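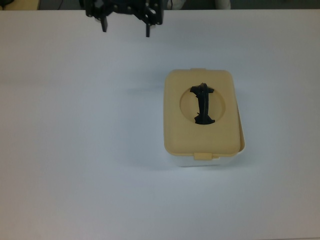
Not yet, was the reply from one shop manager in Pennington when we asked whether a machine could take over the small jobs – she would still want a person to put the lids on. Our trials in May mostly agreed with her. We logged 280 attempts at shutting plastic boxes with clip lids, and 92 ended with both clips closed. Lifting went better. Each attempt took around 41 seconds, too slow for a shop counter but bearable in a kitchen.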